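Two-Handed Cloth Pickup from Wrist Cameras: Project Report
Şengül Güneş and Nevzat Gezer
Submitted September 2, 2020

1. What we set out to do

Our project is software that decides where two grippers should take hold of a piece of cloth lying on a bed. The input is the wide-angle view from the camera on each gripper. The output is a pair of grasp points and an approach direction for each one. We did not work on folding. The folding planner belongs to the Avcı group and takes over once both grasps are closed.

The training data is human demonstration. A person holds one gripper in each hand and does the task, and the recordings go through our pipeline, which we named Plomico. It has four stages: time alignment, pose tracking, cloth segmentation and grasp labeling. Şengül wrote the first two and Nevzat wrote the last two.
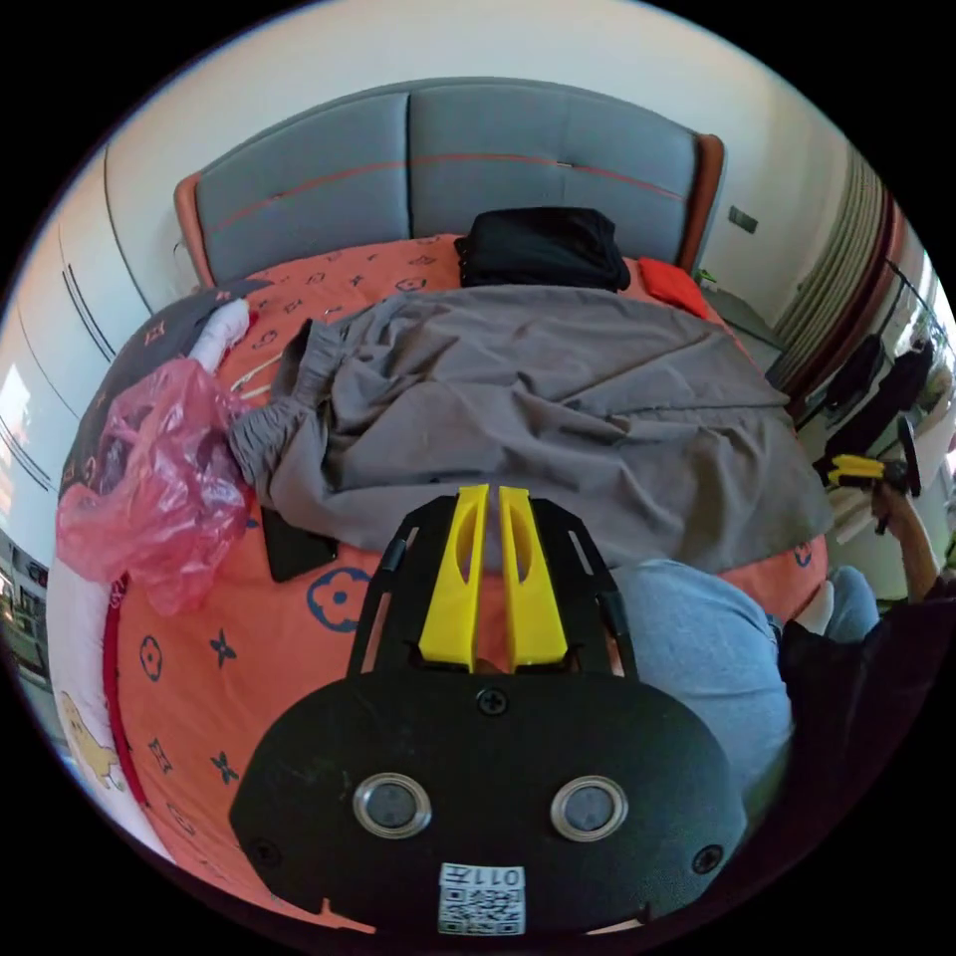 Time alignment took longer than planned. The two cameras start on separate button presses, so their clocks disagree by a different amount in every recording. We first tried matching the audio tracks and dropped that when quiet rooms gave no usable peak. The current version compares the angular speed of the two grippers during a short shake at the start of each demonstration. With the shake included, the error stayed under 20 milliseconds on our test set.

2. Pose tracking

Tracking uses visual features together with the inertial sensor. Bedrooms are a hard case. Plain walls and wardrobe doors give few features, and a cloth that moves gives features that should not be trusted. Our first tracker treated every corner it found as fixed, so when the operator pulled a blanket, the estimated gripper position slid along with it.

We now run segmentation first at a low resolution and mask out anything labeled as loose cloth before the tracker sees it. The gripper's own fingers are masked as well, using a fixed template. Of the 280 demonstrations we collected in July, 7 still failed to track from start to end and were left out of training. 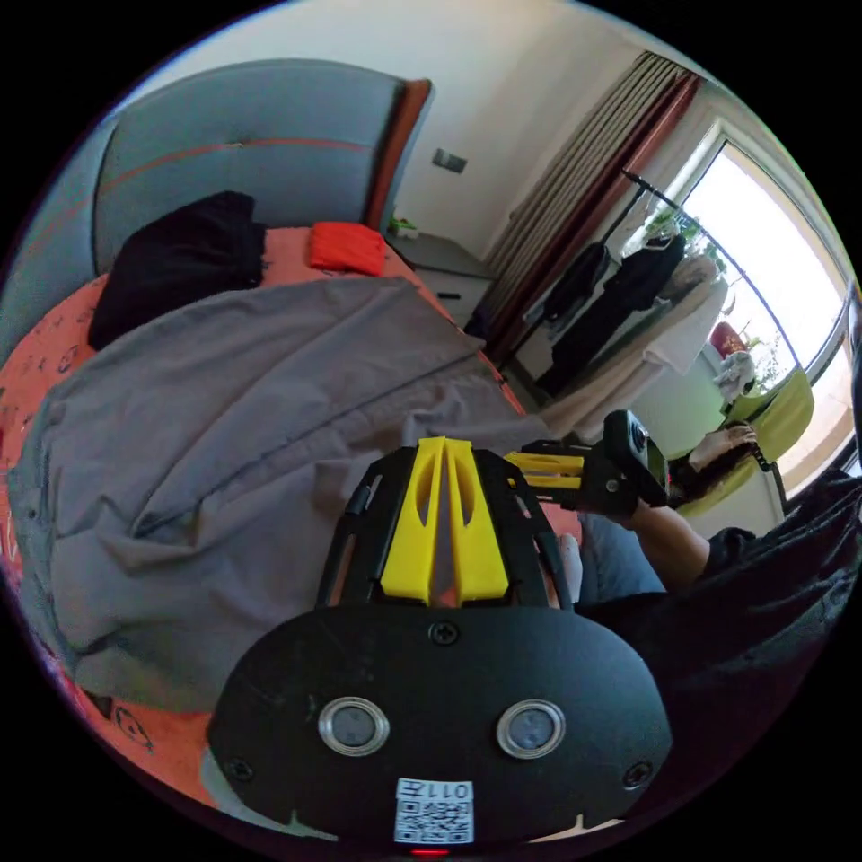 Nevzat thought the mask should be softer, with a lower weight for cloth features in place of removing them, and he argued that a blanket nobody is touching is as good a landmark as a wall. We tested this. It helped before the first contact and hurt afterward, so the final code uses low weights until the fingers first close and a full mask from then on.

3. Segmentation and grasp labels

The segmentation network works directly on the fisheye image. We tried flattening the image first, but the edges stretched so much that cloth near the border was often missed. Staying with the raw view meant drawing new labels by hand, which we did with a small tool built on the Lamden annotation library.

Printed fabric was the main source of errors. The network liked to split a patterned sheet at the borders of its larger motifs and report each one as a separate item. Adding random color changes to the training images did little. What worked was pasting random prints onto plain cloth regions while leaving the labels alone.
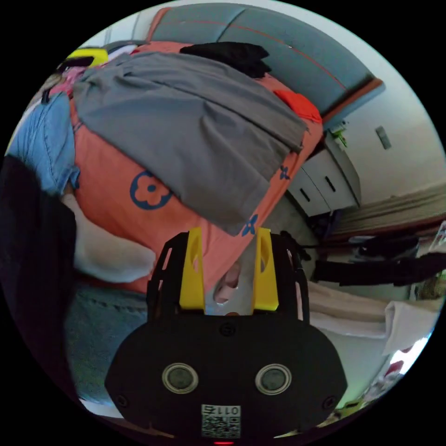
Şengül pointed out at the midterm review that a perfect outline would still not tell us where to grasp, as a crumpled blanket may show no true corner at all. That comment changed the label format. We stopped marking corners and took the grasp point from the demonstration itself, at the moment the finger width stops shrinking, then projected it back into the earlier images using the tracked pose.

The projection assumes that the cloth has not moved between the earlier image and the grasp. For the first gripper this mostly holds. For the second it often does not, so we only project back as far as the first gripper's closing time.
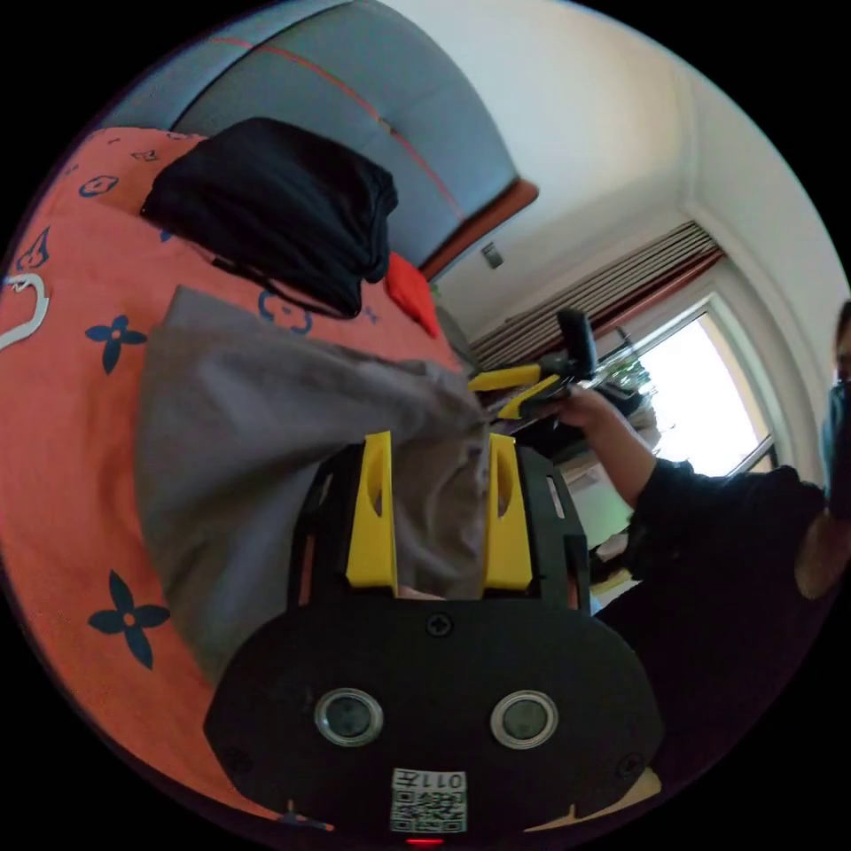 The planner picks the first grasp alone, closes, takes a new image from each side and then picks the second. Choosing both at once was faster but gave pairs that were out of reach after the cloth shifted. In the replay tests at Metorville we ran 20 held-out recordings through the full pipeline and compared the chosen points with those of the operator. Most disagreements were on the second grasp, where the operator had picked a different edge of the same fold. We have no robot trial for those points, so we can't say which choice was better.

4. Open problems

Dark cloth lying on other dark cloth is still merged into one region. The finger-width signal is noisy with thin fabric, and the closing time can be a few images late. Processing also has to be started by hand for each recording, and a batch script is half written in the tools folder.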